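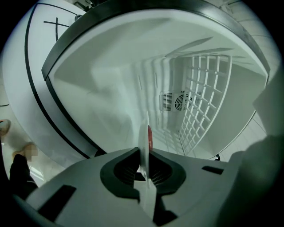
Could the soil be taken straight from the heap and pressed the same day, a customer in Filali wanted to know after reading the first edition of this guide. It can be, if the heap has been kept under cover and passes the drop test in step 5. In most yards it will not pass without some work, and the steps have been put in a new order to allow for that.

Section 7: Setting up the Rurnance hand press and making the first blocks

Read the whole section before you unpack the press. You will need two people for steps 1 to 4 and for all pressing work. The spanner and the grease tin are in the canvas bag tied to the base.

Placing the press

1. Choose level, firm ground close to the mixing area. A concrete slab is best. On bare ground, lay the press on two hardwood sleepers and peg them so they cannot spread.

2. Lift the press by the base frame, one person at each end. Do not lift it by the lid or the lever socket.

3. Bolt the base down through all the corner holes. Go round once finger tight, then again with the spanner.

4. Fit the lever and secure it with the locking pin (part 3586). The pin must pass right through the socket and show on the far side. Swing the lever through its full travel with the mould empty. It should move freely and stop against the rubber pad.

CAUTION: Never work the lever without the locking pin. Do not use a nail or a piece of bar in its place. Spare pins can be had from the Geltbridge depot.

CAUTION: The lever travels a long way – keep the whole arc clear of people, barrows and buckets. The second person stands on the mould side, never in line with the lever.

Preparing the soil

5. Sieve the soil dry and mix in the cement or lime by hand or with a pan mixer until the colour is even. Add water from a rose, a little at a time. Squeeze a handful into a ball and drop it from shoulder height on to a hard surface.
If it breaks into a few lumps, it is ready.
If it stays in one piece, it is too wet. Spread it out and wait.
If it goes to powder, add water and test again.

Note: Do the drop test on every batch, and again if a batch has stood in the sun. Cement mixes should be used up within the hour. Lime mixes are more forgiving.

Note: The proportions of sand, clay and stabiliser depend on your soil and are covered in Section 5. Topsoil is not suitable in any proportion. If you do not have results for your soil, make the trial blocks described there first.

Pressing

6. Wipe the mould walls with a rag and a little release oil. Repeat every few blocks, or sooner if the faces begin to drag.

7. Fill the mould using the measuring scoop, press the soil into the corners with your fingers, and strike it off level. Close the lid. Check that your fingers and the other person's fingers are clear before the lever is moved.

8. Pull the lever down in one steady movement until it meets the stop. If it gets there with no effort, there is too little soil in the mould. If it will not get there, there is too much. Open up and adjust the fill. Do not hang on the lever or put a pipe over it.

9. Return the lever, open the lid and eject the block. Lift it with flat palms on the two long sides.

10. Measure the first blocks of the day across the width. With the standard mould plate the reading should be 179 mm. If the block is tapered, the mould wants cleaning or the side plates have worked loose.

Stacking and curing

11. Set the fresh blocks on edge on a flat, shaded surface, a finger's width apart, in a single layer. They can be stacked from the next morning, to a height of no more than 3 courses.

12. Cover cement blocks with plastic sheet and sprinkle them morning and evening for 7 days. Keep the sheet weighted at the edges. Lime blocks need longer – see the table at the back of the guide.

Note: At the Risano yard the blocks nearest the open side dried out first and had to be put aside for garden walls. Hang sacking on the windward side if your shed has no wall there.

End of the day

13. Empty the mould, scrape off any soil, and brush out the corners. Do not hose down the press. Grease the pivot and the lever socket, take out the locking pin, and store the lever flat under cover.

For worn side plates and replacement of the rubber pad, go to Section 9.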